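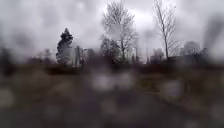
Home | Machines | Care Guides | FAQ | Downloads | Contact

Tello Path Rover: Camera and Lens Care FAQ

Updated Mar 17, 2018

The Tello is our outdoor rover for paved paths, and we love hearing from people who run one through every kind of weather! These are the lens questions that reach the Grurkavico workshop most often.

Can I keep driving with drops on the lens cover?

Please stop first. The rover finds its way by the edge between pavement and grass, and big drops smear exactly that. Put it in Hold, wait for the steady amber light, and wipe the cover before you let it go on.

How do I tell drops from a focus problem?

Look for round pale patches low in the view. Drops bend the light and give you doubled, soft outlines, and they change shape or go away when you wipe. A lens that is out of focus stays equally soft everywhere, wiped or not.

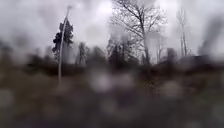 Water droplets on the view. The pole and the dark conifer on the left can still be made out.

What should I wipe with?

A clean microfiber cloth and plain water. Rinse the grit off before you touch the cover, then work from the middle outward with hardly any pressure. No paper towels and no window cleaner, please — both will ruin the coating, and it's a really nice coating.

Does the Pureck coating help?

We think it's wonderful stuff! Pureck goes on in 2 thin coats, with 5 minutes between them, and you buff it after the second. Small drops run together and roll away much sooner. Big ones may still sit there on a calm day, so keep the cloth in the kit pouch.

How often should I renew it?

Every 84 hours of driving. The counter is on the Service page of the menu, and you can reset it there with a long press. Our own test rover has 1,567 hours on its first lens cover, so looking after it does pay off.

The view is still milky after wiping. What now?

Check the inside of the cover. If the fog is on the inside, the gasket has probably shifted. Switch the rover off, undo the ring, let everything dry indoors overnight, and seat the gasket again with the flat side toward the lens.
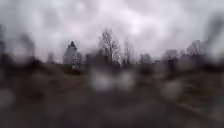
Three large drops over the lower half. The border between path and grass is hard to pick out.

Do I need to recalibrate after changing the cover?

Yes, but it's quick. Park on a straight stretch of path, open Trendach on your laptop and choose Edge Check. It runs by itself and shows a green bar when it's happy. Gray skies are fine for this.

Where can I get spare gaskets?

From the parts list under Downloads. The new softer type arrives in June and fits all Tello covers.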